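Risse in großen Betonplatten im Hof: vergießen, Platten tauschen oder alles raus?
Forum > Außenanlagen > Wege, Höfe, Plätze
Seite 1 von 1

hofnord_72
Hallo zusammen,
ich verwalte für eine Eigentümergemeinschaft einen Hof mit großformatigen Betonplatten, 400 Quadratmeter, gebaut noch vor meiner Zeit. Es geht um Risse in den Platten und darum, was man sinnvollerweise damit macht. 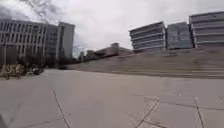
Die Gemeinschaft ist in zwei Lager geteilt. Die einen wollen die Risse vergießen lassen und fertig, die anderen wollen den ganzen Belag erneuern. Mir liegt ein Angebot der Firma Kundholm über 3.973 Euro brutto vor, nur fürs Aufschneiden und Vergießen der Risse sowie die Erneuerung der Fugen. Plattentausch ist darin nicht enthalten. Die Platten sind laut Bauakte 12 cm stark, der Unterbau ist in der Akte nur mit "Schotter" angegeben, ohne Stärke. Befahren wird der Hof von der Müllabfuhr und gelegentlich von einem Umzugswagen, sonst nur zu Fuß und mit dem Rad.
Fragen: Hält so ein Verguss überhaupt? Und muss man vorher den Untergrund prüfen lassen?

Pflasterer_Uwe
Kommt darauf an, ob die Risse noch arbeiten. Wenn die Platte zur Ruhe gekommen ist, hält ein ordentlich gemachter Verguss viele Jahre. Wenn sich die Ränder unter Last gegeneinander bewegen, reißt er im ersten Winter wieder auf. Prüfen kannst du das selbst: Gipsmarken über den Riss setzen, Tag notieren, nach ein paar Monaten nachsehen. Und stell dich mal daneben, wenn das Müllauto drüberfährt.

hofnord_72
Gipsmarken kenne ich von Hauswänden. Hält der Gips draußen auf dem Boden?

Pflasterer_Uwe
Gips hält da nicht lange, stimmt. Nimm Zementmörtel, dünn aufgezogen. Oder zwei Messingbolzen, links und rechts vom Riss eingeklebt, und mit dem Messschieber messen. Das ist genauer.

lindenallee8
Ich würde gar nichts vergießen. Wir hatten das bei uns im Hof, Heißverguss, schwarz. Sieht aus wie Landkarte. Im Sommer klebt das Zeug an den Schuhsohlen und nach 8 Jahren war die Hälfte wieder offen. Am Ende haben wir doch alles neu gemacht und das Geld für den Verguss war weg.

Pflasterer_Uwe
8 Jahre ist für einen bituminösen Verguss auf einer befahrenen Fläche völlig in Ordnung. Das ist eine Wartungsfuge, die muss man nachziehen. Wenn in der Zeit keiner was macht, geht sie eben auf.

lindenallee8
Das hat uns damals aber keiner gesagt. Im Angebot stand "dauerhafte Sanierung".

Ozan Çetinkaya
Ich plane solche Flächen beruflich, deshalb ein paar Anmerkungen.
Einzelne durchgehende Risse und netzartige Risse sind zwei verschiedene Fälle. Ein einzelner Riss quer durch die Platte kommt oft daher, dass die Felder zu groß sind oder die Scheinfugen zu spät oder nicht tief genug geschnitten wurden. Der Beton sucht sich dann seine Fuge selbst. So etwas kann man vergießen oder bei Bedarf kraftschlüssig mit Harz schließen und verdübeln.
Netzrisse können harmlos sein (Oberfläche beim Bau zu schnell ausgetrocknet, nur wenige Millimeter tief) oder auf mangelnde Tragfähigkeit darunter hinweisen. Im schlechtesten Fall ist es eine Alkali-Kieselsäure-Reaktion. Vom Schreibtisch aus kann das niemand unterscheiden. Ich würde zwei Bohrkerne ziehen lassen, einen im Netzrissbereich und einen in einem ungestörten Feld. Dann kennt ihr die Risstiefe, die echte Plattendicke und die Schotterstärke gleich mit. Vorher würde ich keinen Auftrag vergeben, weder für den Verguss noch für die Erneuerung.

hofnord_72
Danke, das hilft. Kundholm hat von Bohrkernen nichts gesagt. Der Mitarbeiter war eine Viertelstunde da und hat die Risse mit dem Laufrad abgemessen.

Ozan Çetinkaya
Für ein Vergussangebot reicht das ja auch. Die bieten an, was angefragt wird.

gundel.k
Wir haben den Hof vor ein paar Jahren komplett auf Betonpflaster umgestellt, Modell Flamero in Grau, 8 cm stark. Die Müllabfuhr fährt drüber, bisher keine Setzungen. Wenn mal eine Leitung repariert werden muss, nimmt man die Steine auf und legt sie wieder hin. Bei den Platten vorher musste jedes Mal geschnitten werden. Außerdem versickert ein Teil vom Regenwasser, das hat bei uns die Niederschlagsgebühr gesenkt.

lindenallee8
Sag ich doch. Einmal richtig.

Pflasterer_Uwe
"Einmal richtig" kostet bei der Fläche aber ein Vielfaches. Abbruch, Entsorgung, Unterbau, Randeinfassung, Entwässerung neu anpassen. Und wenn der Schotter in Ordnung ist, reißt man eine Fläche raus, die noch zwanzig Jahre gehalten hätte. Ich verdiene mein Geld mit Pflastern und rate trotzdem davon ab, solange man nicht weiß, was drunter ist.

lindenallee8
Es geht auch um die Optik. Eine Platte mit Flicken bleibt eine Platte mit Flicken. Unsere Wohnungen werden auch nicht billiger verkauft, wenn der Hof ordentlich aussieht.

hofnord_72
Die Optik ist bei uns tatsächlich ein Streitpunkt. Gibt es Verguss, der nicht schwarz ist?

mr_fuge
Ja, graue Massen auf Polyurethan- oder Silikonbasis. Wir haben Hervieu 2K in Betongrau genommen. Kaltverarbeitung, klebt nicht an den Schuhen. Wichtig: Flanken müssen trocken und sauber sein, Primer nicht weglassen, und bei Fugen die Hinterfüllschnur. Teurer als Bitumen. Nach zwei Jahren sieht man den Verguss noch, aber deutlich weniger als einen schwarzen.

gundel.k
Bleicht das nicht aus?

mr_fuge
Wird etwas heller, der Beton daneben aber auch.

Pflasterer_Uwe
Mit Hervieu habe ich keine Erfahrung. Brakska haben wir oft verarbeitet, geht auch, zieht bei Hitze aber sehr schnell an. Im Juli nur früh morgens. Haarrisse übrigens in Ruhe lassen, die schneidet man nicht auf, sonst hat man hinterher mehr Schaden als vorher.

hofnord_72
Ab welcher Breite würdest du denn aufschneiden? Im Angebot steht nur "sämtliche Risse".

Pflasterer_Uwe
Wenn ein Fingernagel reingeht, schaue ich genauer hin. "Sämtliche" würde ich streichen lassen und mir einen Lageplan geben lassen, in dem die Risse eingezeichnet sind. Dann weißt du auch bei der Abrechnung, was gemacht wurde.

Ozan Çetinkaya
Zustimmung. Und die Gewährleistung ansprechen. Manche Firmen schließen sie für Rissverguss ganz aus und führen es als Wartungsleistung. Das sollte die Gemeinschaft vor dem Beschluss wissen.

lindenallee8
Ich bleibe dabei, dass ihr damit zweimal zahlt. Aber macht mal.

hofnord_72
Stand jetzt: Ich habe zwei Bohrkerne angefragt und Kundholm um einen Lageplan und ein zweites Angebot mit grauer Masse gebeten. Die Versammlung ist im September, bis dahin sollte beides vorliegen. Messbolzen setze ich am Wochenende, eine Frage dazu noch: Zweikomponentenkleber aus dem Baumarkt oder Injektionsmörtel?

Pflasterer_Uwe
Injektionsmörtel. Bohrloch gut ausblasen.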